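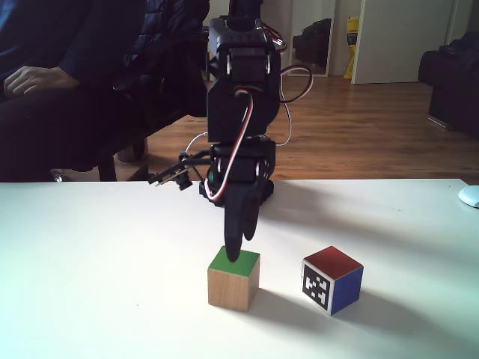

Hanne Lund asks whether the painted faces should be sealed before the cubes go back into use, and whether the grain on the sides was meant to stay bare. Both points are taken up in this entry. Her note was left in the book in June and had not been answered.

**Cubes, surface finish - continued**

The cube with the green top has its sides in natural wood. This was the original intention for the Ellside set and it will be kept. The green is to stop cleanly at the edge of the top face. On earlier pieces the colour crept down into the grain, and those pieces have been put aside for sanding. The sides are to be rubbed down with 200 grit only, along the grain, and wiped with a dry cloth before any colour is opened.

Sealing: the sample coat of Herum matte was applied to 2 offcuts yesterday afternoon. One was rubbed with a damp cloth after the stated drying time and gave up a little colour at the corner. The other was left overnight and gave up none. Cubes are therefore to stand overnight before handling. The Musier gloss is not to be used on any face, as it shows glare under the bench lights.

The red and blue cube carries its printed marker on a white-bordered face. No sealer is to go over the marker until a spare print has been tested. Auður Fogh holds the spare prints and has asked that they be kept flat. The white border must remain visible on all sides of the black square pattern; a trimmed border is grounds for replacing the print.

Colour names in the stock list do not agree with the tin lids. The Baldursdóttir order form calls the green "leaf" and the lid says "bright". The lid wording will be used in this book from now on.

Table: the white top marks easily. Wet pieces go on the rack - not on the table, and not on paper laid over the table, which stuck last time and had to be scraped off.

Outstanding:

- green top, second coat, if the first looks thin in daylight
- spare print under matte, left overnight
- reorder 200 grit, one pack
- reply to H. Lund re bare sides (yes, intended)

Entry closed 4.40 pm. Rack to be checked first thing.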